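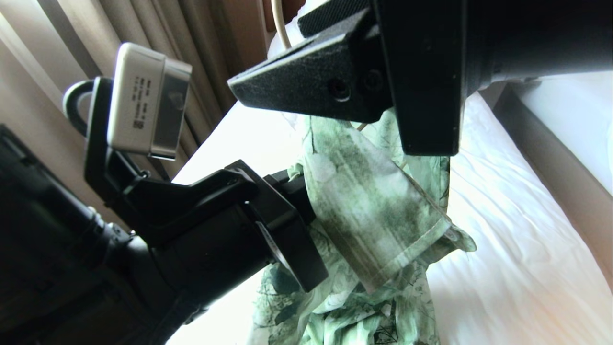
Figure 1. Black gripper over a white bedsheet.

3.2 Talking to the delegates

I'd gone into this part of the project thinking small delegations would be easy to pin down. Wrong! The Plodano regional team sent 3 people to the climate talks, and between them they had to follow methane rules, carbon markets and the money for adaptation, often in rooms at opposite ends of the venue. I caught Panagiotis Papadopoulos on a staircase, twice, and most of what I have from him is in half-sentences.

So Xinyi Zou and I changed the plan. We dropped the long sit-down interviews and asked each delegate for ten minutes at the end of the day (some gave us far more, bless them). That got us 18 conversations, which we typed up the same night while we could still read our own notes.

What came up again and again was who gets to speak. Delegates from oil and gas regions told us they'd been sent to listen, and a few were plainly fed up with it. Slavica Vidmar put it to me like this: "I can go to any meeting I like, as long as I don't open my mouth." Her colleagues from Broltelar had a looser brief and used it, mostly in the side events, where I think a lot of the useful talking gets done anyway.
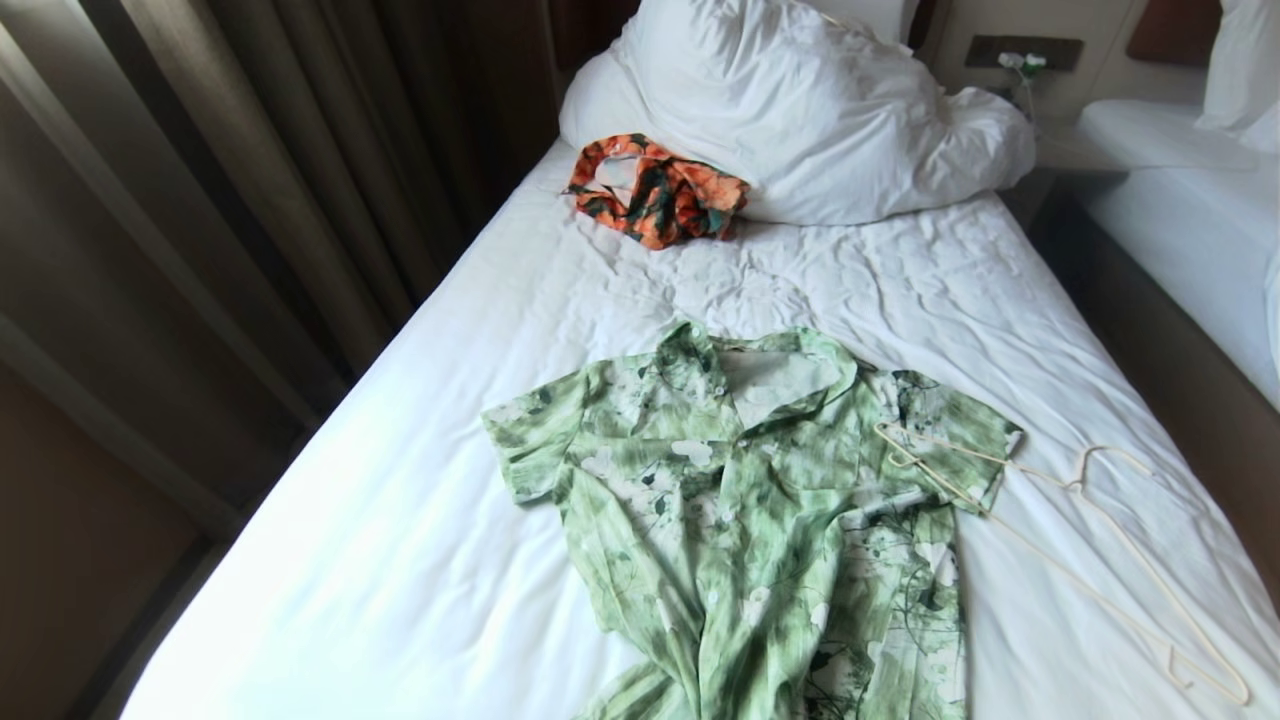
Figure 2. Short-sleeved shirt in pale greens, laid out on a white sheet.

I should say that Haris Todorova read the transcripts separately and was less taken with the side events than I was. We argued over it for most of November. Her coding is the one used in the next section, and mine is kept in the appendix for anybody who wants to compare the two.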